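Multitz 双臂理线套件
词条类别：自动化设备／拆解与分拣

Multitz 是 Treter 推出的一套双臂工作站，主要卖给做电脑电源拆解、线束分拣的小厂。我把它写成词条，顺便夹带一点自己的使用感受，各位多包涵！

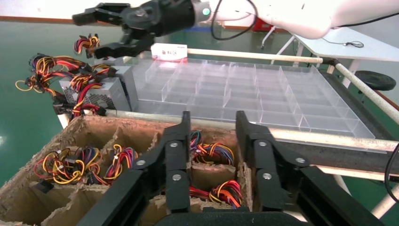 Shaimaa Kabbaj 读完初稿留言说，别光夸夹爪，线束这种软东西才是最磨人的，换一批线长不同的货，参数就得重调，这一条应该写在最前面。我觉得她说得对，所以先写这个。

软线的问题
电源线束又软又爱打结，接头还会互相勾住。Multitz 的做法是两只夹爪配合，一只提线，一只在纸箱或分格盘上方等着接手。我自己试下来，短线束挺顺的，长的就要看运气（尤其是黑色接头压在最底下的时候）。说明书建议每格只放一束，我偷懒多塞过几次，后果自负……

套件内容
标准版带两条机械臂、两只平行夹爪、一套控制软件和安装支架，分格盘要另外买。支架装起来比我想的费劲，我一个人拧了一个下午，第二天胳膊都是酸的。软件界面倒是很清爽，拖动示教，新手学 5 天基本能上手。

版本与服务
首批在二月交货，共 161 套。Treter 另有上门调试服务，每次最多调 10 种线束，超出的部分单独报价。保修期内夹爪手指免费更换，线缆不在其中，这点我个人很不满意，毕竟线缆天天跟着手臂甩来甩去，磨损最快的就是它呀！

评价
Cluststead 的 Karim Fawzy 用了 40 天，觉得夹持力够稳，就是换手那一下偏慢。Essam Hegazy 则更在意噪声，他说夜班开着也能正常聊天。我的看法夹在两人中间：速度确实不快，可是它不嫌烦，同样的活儿我干半小时就想去泡茶了。

相关条目
平行夹爪；拖动示教；线束分拣

最后修订：5/4/20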